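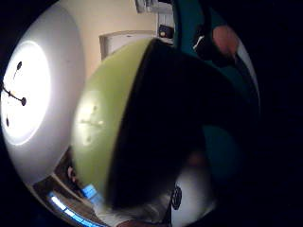 Session 4: Showing the task by hand

Course handout, Robot Skills from Demonstration
Tutors: Babatunde Okeke and Hui-mei Tsang
Revised Jun 18, 2025

What this session covers

Last session we drove the arm from the desk with the two-handed controller. In this one we leave the arm switched off and record with the hand-held gripper. You hold the tool, do the task, and the camera on the tool records what it sees. The arm comes back in Session 5, when we train on what you collected.

Read the notes before you come. The practical starts on time and there are not enough grippers to go round, so you will be working in pairs.

1. Two ways of showing

Remote control. The person moves a controller and the arm follows. Every motion recorded is one the arm can make, so nothing has to be converted afterwards. It is slow, and most people lose their sense of touch. In the March practical the average group needed 48 seconds for a task that takes a few seconds by hand.

Hand-held gripper. The person carries the gripper and does the task directly. It is fast and you can work in any room with decent light. The drawback is that you can easily make a motion the arm cannot copy, such as reaching behind yourself or turning the wrist too far. The position of the tool also has to be worked out from the video and the motion sensor, and sometimes this fails.

Neither is better in general. For the Flanden kitchen set we used remote control for the drawers and the hand-held gripper for everything else.

2. What the camera gets

The lens is very wide. With a large object close to it, such as the green one at the top of this handout, most of the view is taken up by that object, and the room has to fit into what remains. There the big fixed things are the white clock on the left and the door frame in the wall behind. The tracking software (we use Fehr) looks for fixed points of this sort and works out from them how the tool has moved.

Clothing and hands get in as well. The same view has a white shirt with a dark round emblem along the bottom and teal fabric on the right. Points found on cloth move with the person, and too many of them will pull the track off. Fehr throws out most of them but not all.

Very bright areas, like the clock face, hold little detail. The edge is more use than the middle.

3. Before you record

Check the battery and the free space on the card.
Wipe the lens.
Do the mapping pass. Walk slowly round the work area with the tool for 25 seconds, without touching anything.
Open and close the gripper fully five times. Irik uses this to set the width scale.
Agree with your partner where the task starts and where it ends. Write it down.

4. While you record

Start with the tool still, and hold it still again at the end.
Move at a steady speed, a bit slower than feels natural.
Keep your other hand out of the work unless the task sheet allows it.
If you drop something, finish the recording and mark it as a fail. Do not delete it on the tool.
Change the starting position of the object between takes. Moving it a hand's width is enough.

Each pair should aim for some 16 good takes per task. Swap over at the halfway point so that both people's style is in the set.

5. Afterwards

Copy the card to the Tulldale folder under your pair number and run the check script. It reports each take as tracked, partly tracked or lost. Lost takes are no use for training but keep them, as we will look at several in class.

For a partly tracked take, find the moment where the track breaks and note what was in view. Common causes are a quick turn, a blank wall, and an object held so close that it hides the room.

6. To hand in

Your start and end rule for each task, the output of the check script, and half a page on one take that went wrong. Say what you would change in the way you held or moved the tool. Send it to Hui-mei before Session 5. Questions about Fehr or the script go to Babatunde.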